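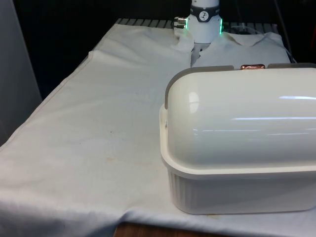
Derkach Ward Residents' Association - Public Safety Working Group
Convenor's diary, October

The working group met at 7 pm in the upstairs room at the library. Present were Ms. Oleksandra Karpenko, Mr. Arif Nugroho, Mr. Pichit Meesuk and the undersigned. Regrets were received from Ms. Doaa Fawzy, who sent written remarks on the lighting question, and these were read into the record.

Most of the evening was given over to the city's draft community safety plan, which was released for comment at the start of the month. I had read it twice beforehand and remain dissatisfied with the second chapter. It sets out at length what will be spent on enforcement along the Bramen Street corridor and says very little on why the assaults there have risen. The late-night transit cut is not mentioned. Neither is the closure of the youth drop-in, although Mr. Nugroho raised both matters with the councillor's office in the spring and was told they would be considered.

Ms. Karpenko took a different view. She reminded the group that residents of the Bramen Street apartments have asked for patrols, repeatedly and in writing, and that it would be improper for this association to speak over them. I accept the point. Our submission will support the additional patrols for a period of two years and ask that their results be published by neighbourhood.

Mr. Meesuk reported on the door-to-door survey. Of 50 households approached, 30 returned the form, and 19 of those said that a member of the household avoids the underpass after dark. He was careful to say that the form did not ask about the period before the transit cut, and that the figures should be presented without comparison. I have amended the draft accordingly. 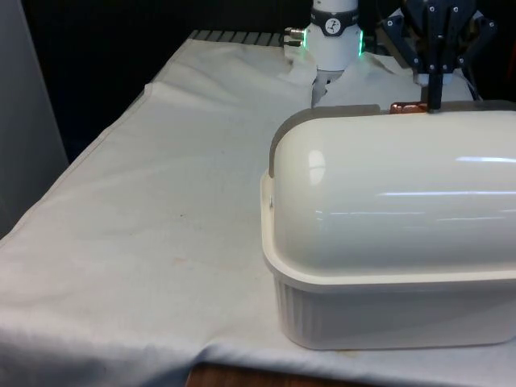
The discussion then turned to the underpass itself. Responsibility for the lights is divided between the city and the rail authority, and each has referred our correspondence to the other. Ms. Fawzy's remarks recommend a single letter addressed to both, copied to the provincial member. This was agreed. I am to prepare it, and Ms. Karpenko will review the wording before it is sent.

There was some disagreement on whether to sign the open letter now being circulated in the Trakard district. Its tone toward the police service is harsher than I consider useful, and its fourth paragraph attributes motives to the mayor that cannot be established. The group declined to sign for the present - Mr. Nugroho dissenting, and asking that his dissent be noted.

Adjourned at 9:20 pm. I walked home by way of the underpass and found the lights at the north end out again. A further report has been filed through the city's service line.

To do before the next meeting: obtain the transit ridership tables, confirm the deadline for written comment, return the library key.

Morag Lamont
Convenor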